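Curnonel Automation Notes
July · 6 min read

1/ Thread on annotation and logging rules for two-arm manipulation in simulation. We've been running the Kellstead task set under a written standard since the spring, and I keep getting asked which parts of it matter. Long, with opinions.

41 replies · 118 shares

2/ Scope first. The standard covers simulated tabletop work with two arms and parallel grippers. It doesn't cover mobile bases, suction or anything with a person inside the work envelope. If you need the last one, go read the safety standards for your country and stop reading me.

3/ Rule 1.1: left and right belong to the robot. They never belong to the viewer.

With a front view of the table, the robot's right arm comes out on the left side of the picture. Every new annotator gets this wrong in the first hour. Write "robot right" in full on every label until the habit sets.

4/ Rule 1.2: object positions take the opposite convention. They're given in the table's coordinates, with the origin declared in the episode header. "Near" and "far" are allowed in free text only if the header says which edge is near.

5/ The usual complaint is that two conventions are harder than one. They are. The alternative was tried: everything in robot terms, including cup positions in a carton, and agreement between annotators dropped enough that we went back.
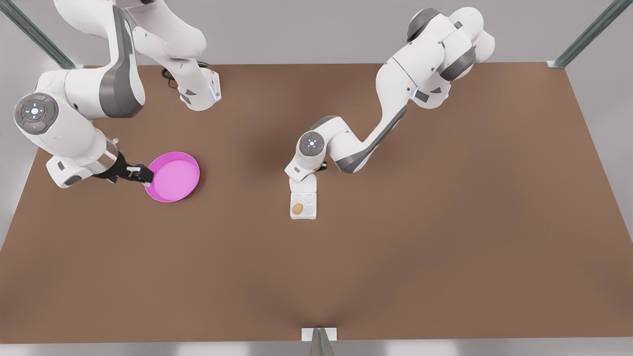 6/ Rule 2.1: one arm holding and one arm hovering are two separate states and get two separate labels. The log format must allow them to overlap in time. A single "current action" field for the whole robot is not compliant.

7/ I've reviewed a lot of logs where the overlap was flattened into a sequence: pan, then egg, then pan. The policy trained on that learns to wait. You can see it in playback – one arm stands still for no reason while the other one finishes.

8/ Rule 2.2: a gripper above an object is "poised" until contact is reported by the physics engine. Don't infer intent from posture. If the fingers are over an egg carton, the label is "poised over carton". It is not "picking egg".

9/ Intent goes in the task field, where it came from the instruction. Keep the two fields apart. Merging them feels efficient and costs you the ability to find failed attempts later.

10/ Rule 2.3: a rim grasp on a pan must be logged with the contact side and the pan's tilt at the moment of lift. Level at lift is the default requirement. Tolerance is set per task in the header and can't be changed inside an episode.

11/ Side note on tilt. People set a very tight tolerance to look rigorous, then widen it without a version bump when the pass rate falls. If you widen it, that's a new task version. Old results stay under the old number.

12/ Rule 3.1: container state is logged per cup. For a four-cup carton that means four fields, each "occupied" or "empty", at start, at every contact event and at end. A total count is derived from those fields and never typed by hand.

13/ This rule came out of an audit. In a batch of 1,464 episodes, the hand-entered totals disagreed with the per-cup state often enough that we dropped the total field from the input form. It's computed now. No regrets.

14/ Rule 3.2: an object that leaves the table must be logged as lost, including in simulation. Some engines delete it without a message and your episode still closes as "complete". Check for this before you check anything else.

9 replies · 37 shares

15/ Now cameras, which is where most of the arguments are.

Rule 4.1: every episode carries at least one overview camera and one close camera per gripper. All of them are recorded for the full episode, at the same rate, on the same clock.

16/ Rule 4.2: the close cameras are not to be used alone for judging task success. They show fingertips and whatever is between or beside them. They show very little about where that object stands relative to the rest of the layout.
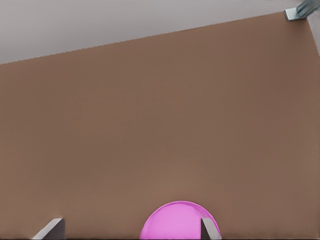
Curnonel Automation Notes, Issue 2

17/ With only a close view, an annotator should be able to say what is near the fingers and stop there. A pink curved shape low in the view, partly covered by one finger, supports "pink object near fingers". It doesn't support "grasped".

18/ Rule 4.3: if the overview and the close view seem to disagree, the annotator flags the episode and moves on. No tie-breaking by the annotator. A second reader checks time alignment first, since that's the most common cause, and then object identity.

19/ On identity: color is not an object name. Two things can share a color in the same layout, and a partial view of one can pass for the other. Labels use the asset name from the header, or "unresolved" if you can't tell. "Unresolved" is a valid final label.

20/ Managers dislike that last sentence. An "unresolved" costs a few seconds of somebody's time later. A wrong name propagates into every split that uses the episode, and you find it months afterwards, if you find it.

21/ Rule 4.4: rendered resolution is recorded in the header, along with anti-aliasing on or off. Jagged edges on the table boundary are harmless to a human reader. They are not always harmless to an edge-based pose estimator.

22/ Rule 5.1: plain backgrounds are permitted, but must be declared. A bare table against a gray wall is a fine baseline. It becomes a problem when the results are reported as though the setting had been varied.

23/ Minimum for claiming variation under our standard is 200 distinct layouts per task. Moving the same objects a little inside the same layout does not count as a new one. We define the distance threshold in Annex B and yes, it's arbitrary.

24/ Rule 5.2: fixtures count as part of the layout. Rails, brackets, posts, loose cable. If it has collision geometry, list it. If it has been rendered without collision geometry, list it and say so.

25/ The second half matters more. An arm that passes cleanly through a visible bracket in simulation has learned a path it can't use on hardware. We had a full task family on the Agarwal bench model with that fault. All of it was re-recorded.

26/ Rule 6.1: sample size. Report nothing as a success rate on fewer than 1,000 episodes per task version. Below that, give the raw counts and let the reader work it out.

27/ Rule 6.2: resets. The start state must be restored from file, and the restore must be verified against a hash before the first control step. Resetting by driving the arms home and placing objects back is not a reset.

28/ Things the standard doesn't settle yet:

– when a hover becomes an abandoned attempt
– whether shadows from the arms need their own render flag
– what to do with episodes where the second arm was never needed

29/ On the first of those, the Flullier draft proposes a fixed timeout. I'm against it. A slow approach to an egg is often the right approach, and a timeout would mark it as a failure. A distance-and-velocity test is more work to write and I think we should write it.

30/ Comments on the draft are open to the end of the month. Please cite the rule number. "The camera section is too long" was submitted four times last round and there's nothing I can do with it.

31/ Annex B and the header template are linked from the Kellstead task page. The template has changed: the total field is gone and "unresolved" has been added to the identity list. If your validator rejects it, your validator is old.

22 replies · 64 shares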